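Gilirside Robotics Club

The Gilirside Robotics Club is a student club that builds and programs two-arm table robots. I joined in October and got handed this wiki page, so bear with me! The club meets in the old Flunell building and has two teams, Beter and Marinho, who share the arms (and argue over them a lot).

Our big project is the coffee task -- one arm takes care of the cup, the other handles whatever goes with it. It sounds easy until you try it. Paper cups squash if you set the grip too tight, and I've ruined plenty. 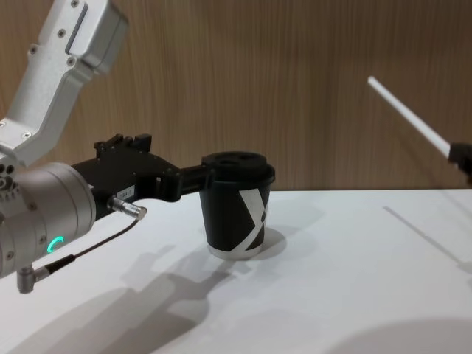
Left arm gripping a lidded cup, with a white rod in the other gripper.

Scoring is simple: a clean run is worth 500 points, and a dropped lid costs you. Marinho holds the season record with 1,277, set on April 5, 2018, and they still bring it up. Beter's best is lower, but I'm on Beter, so I'm leaving that number off for now.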